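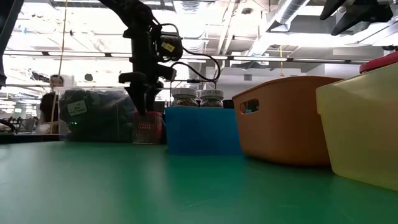 Progress report, Mondetport Creek Watershed Project
To: Kamel Fund, small grants office
From: Mostafa Gaber, project coordinator
July 9, 2025

Sorry for the short turnaround, I wanted this in before the board packet closes. Covers the period since the May report. Budget sheet goes separately, the numbers below match it as of this morning.

Where we are

Mostly on track. Bank planting done on the lower reach. Upper reach not started, see below. Water sampling running on schedule except for one missed round. School part went better than planned. Culvert is the problem child again.

Planting

Lower reach, from the Gulow Road bridge down to the old mill cut. 143 willow and dogwood stakes in the ground, plus the sedge plugs left over from last fall. We planted late, the creek was too high for most of the spring and I wasn't going to put people on that bank in fast water. Early survival looks decent on the inside bends. Outside bend below the bridge is poor, the toe is still slumping and took a bunch of stakes with it. I'd like to hold off replanting there until we have the coir logs in. Logs were quoted, not ordered yet. Will order once the second payment lands.

Knotweed is back on the east side, as expected. Cut twice. The county has a licensed applicator who can do stem injection in late summer and we're on the list. If that slips we lose a year on that patch, so I'm calling them weekly.

Deer browse worse than last year. Cages are holding where we used the heavier wire. The light stuff from the first order was a mistake, they push it over and eat whats inside. Replacing as we go, no extra money requested.

Water sampling

Five stations, same as the plan. Every two weeks: temperature, dissolved oxygen, turbidity, conductivity. Monthly: phosphorus and E. coli to the lab. We missed one round in late spring because the DO meter wouldn't calibrate. New membrane cap, fine now. I have a spare cap in the truck so that shouldn't happen again.

Short version of the results. Temperature at the shaded stations is okay. Station 4, below the Petden parking lot, runs warm every afternoon we've been there and jumps after rain. Turbidity same story. Conductivity high there too, I think that's leftover road salt but can't prove it with what we have. Phosphorus is lower than last year at the top two stations and flat everywhere else. I wouldn't read much into it, dry spell, one season. E. coli went over the swimming limit once, at Station 5, after the big storm. Town health office was told the same day the lab called and they posted the sign.

Full tables are in the attachment. Ignore the blank rows for Station 2, those are the missed round and I haven't figured out how to make the sheet skip them.

Culvert

The Gulow Road culvert was supposed to be at 60 percent design by now. It isn't. The engineer's survey found the outlet drop is bigger than on the town's old drawing, so the simple rock ramp won't meet the slope we need for fish passage. Options are a longer ramp, which runs onto the neighbor's parcel, or replacing the pipe with an open bottom box, which we can't afford under this grant. The neighbor is willing to talk about an easement. We met once on site and she walked the line with us. She wants to keep the two big maples, fair enough, and the ramp can bend around them according to the engineer.

Next step is a revised sketch with the easement drawn in. After that the town public works people look at it, then permits. Realistic: design done by winter, no construction this year. The original schedule had us in the water in the fall and that won't happen. I'd rather say so now. We'd need a no-cost extension on Task 3 only, formal request to follow.

Schools and public

16 classroom visits done, which is over what we promised. Middle school kids did the bug sampling at Station 1 and found stonefly nymphs, first time we've had them on record that far down. Teacher wants to come back in the fall with two more sections. I said yes before checking waders. We need smaller waders.

Creek walk had a good turnout despite drizzle. Lots of questions about the parking lot at Petden, which brings me to the next thing.

Petden parking lot

Not in our scope but it keeps coming up. The lot drains straight to the creek through a single pipe. The management company has been polite and slow. They did agree to let us put a sampler at the outfall, and to look at a rain garden if someone else draws it. A landscape class at the community college might take it on. No cost to the grant so far except my time, roughly 5 percent of it this period.

Money

Plants and cages under budget. Lab fees over, the extra storm samples did that. I'd like to move a little from plants to lab, under the limit where we need written approval, but flagging it anyway. Mileage normal. Match hours are ahead of target, timesheets scanned and attached.

Needed from you

Release of the second payment, for the coir logs mainly. A yes or no on whether the Task 3 extension needs the long form or just a letter. Also the new logo file, the one I have still has the old name on it.

Next report in the fall. Call the cell if anything here is unclear, I'm out on the creek most mornings adn don't see email until after lunch.

Mostafa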